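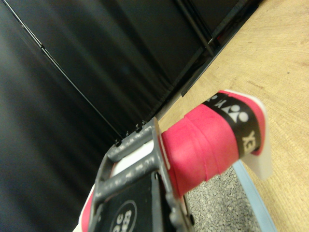
Should a town library lend out things other than books?

It should, as long as it treats those things with the same care it gives the books, and most towns that try it don't.

I have used the lending shelf at the Privden branch since it opened, and I sat through two of the evening meetings where people argued over whether to keep it. I am for keeping it. I also think most of the arguments made in its favor are weak, and that the people who run it would do better to drop them.

The shelf has a cordless drill, two sewing machines, a pressure canner, folding tables, a carpet cleaner, a telescope, a lot of cake pans, and a changing set of sports gear. You borrow with the same card you use for books. The loan is 10 days. The late fee is small and is usually waived if you come in and look sorry.

The first argument you hear is that lending saves people money. This is true for some items and false for others. A pressure canner costs a fair amount, takes up a whole cupboard, and gets used for a few weekends a year. Borrowing one makes sense for almost anybody. A cake pan costs less than lunch. If you bake twice a year you can buy the pan and forget about it. The library has a wall of cake pans because cake pans are cheap to buy and look good in the annual report, where each one counts as an item available to the public. Last year's report said there were 927 items. I would rather have had half as many, with a second carpet cleaner among them. The wait for the carpet cleaner in spring is five weeks.

The second argument is that lending is good for the environment. I think it probably is, a little. I don't think anyone at the branch has any idea how much, and I wish they would stop putting it on the posters. A person who drives across town to pick up a drill, drives home, drills four holes, and drives back has not done the planet an obvious favor. The same person may have bought a drill anyway by the following year. I did. I borrowed the library's drill three times, decided I liked having one, and bought the same kind. That seems to me a perfectly good use of the library, but it doesn't fit on the poster.

The third argument is that lending brings people together. I have never met anyone by borrowing a carpet cleaner. I pick it up, I sign for it, I carry it to the car, and I swear at it on the stairs. What does bring people together at the branch is the row of chairs by the front windows, which was there long before the shelf and cost nothing extra.

The argument I do accept is plainer. There are a lot of useful objects that a household needs seldom, and that are a nuisance to own. They need space, and somebody has to remember where the charger is. A public building with staff, a catalog, and opening hours is well suited to looking after objects like these. Libraries have been tracking who has what, and when it is due back, for a very long time. It is most of what they know how to do. A town that already pays for that skill might as well use it on a canner.

That only works if the objects come back in working order and go out again in working order, and here is where I have complaints.

When a book comes back with a torn page, someone tapes it. There is a desk for it in the back room and a person who knows how. When the sewing machine came back with a bent needle plate, it went onto the shelf again with a sticky note that said "a bit stiff." I know because I borrowed it next. It was more than a bit stiff. It chewed up a curtain I had spent an evening pinning. I wasn't very upset about the curtain, but I was upset that a grown adult had noticed the fault, written it down, and considered the job done.

The reason is money, of course. The shelf was set up with a one-time grant, and all of it went to buying things. Nothing was set aside for repairs. The branch now has a repair budget of $800 a year, and it had to fight for that. The new display cabinet for the entrance, with lights in it, also cost $800. I don't want to make too much of this. The cabinet came out of a different pot, as I was told more than once, and I believe it. But people who set up pots of money choose what they are for, and they keep choosing things you can cut a ribbon in front of.

Oľga Bednárik ran a tool library in the old Lerument building for years before it closed, and she made the best point I heard at either meeting. She said that buying an object is the smallest cost in its life. Every loan means someone has to hand it over, explain it, take it back, check it, clean it, and find the missing part. If you have not paid for that person's hour, you have not paid for the loan. She had stopped taking donations altogether by the end. People used to bring her their dead father's tools in a box, and she would have to say no, which she hated. A box of old tools with no one to sort it was only a box she had to walk around.

I think she was right about donations, and I think the Privden branch should follow her. At the moment it takes nearly anything. There are three fondue sets. There is a bread machine missing its paddle. People feel good when they give, and staff don't like to turn them away, so the shelf fills up with things that someone no longer wanted. That is a poor way to choose what the public will want. We don't let people stock the novels by emptying their attics. Donated books get looked over and most of them end up in the sale. Donated waffle irons should get the same treatment.

The other side had some fair points too. One man said that a library's job is reading, that reading is in trouble, and that every hour a librarian spends coiling an extension cord is an hour taken away from children who can't read well. I don't have a full answer to him. I do think he was picturing an hour that would otherwise go to those children, and I am not sure it would. Still, if it came down to a choice between the story hour and the shelf, I would give up the shelf the same afternoon. It has not come down to that, and the people who say it has should show the schedule.

Somebody else said that shops rent tools already and the town has no business competing with them. There were two places here that rented to the public, Prosia and a counter at the back of Tarar. Prosia now deals only with contractors. Tarar rents floor sanders and not much else. Neither of them will ever rent you a canner or a telescope, and I doubt either has lost any sleep over the cake pans.

So here is what I would do, if anyone asked, and at the second meeting they did hand out a form.

I would cut the shelf by half. Keep what is expensive, bulky, and seldom needed. Sell the rest in the December book sale. Stop taking donations, or take them only from a short printed list of things the branch is looking for. Put the money from the sale toward repairs and toward a second carpet cleaner.

I would give one member of staff set hours to check items in, with a table to do it on and a page of notes for each object saying what parts it has and how to tell if it works. Anything that fails the check should stay in back until it is fixed or thrown out. A sticky note is not a repair.

I would raise the late fee and collect it. People are relaxed about returning the telescope because they know nothing will happen. Meanwhile a family has been waiting for it since before the meteor shower, and the meteor shower does not get rescheduled.

And I would take down the posters. The shelf doesn't need to save the planet or make us all friends. If I can go in at four in the afternoon, get a canner with its gasket and its lid, and find that it holds pressure when I get it home, the town has done something useful for me with my own taxes, and I'll vote to pay for it again. If the gasket is missing, I'll buy my own canner, and so will everybody else, and in a few years someone will stand up at a meeting and say there was never any demand.

The forms are at the front desk. They are one page, and there is room on the back.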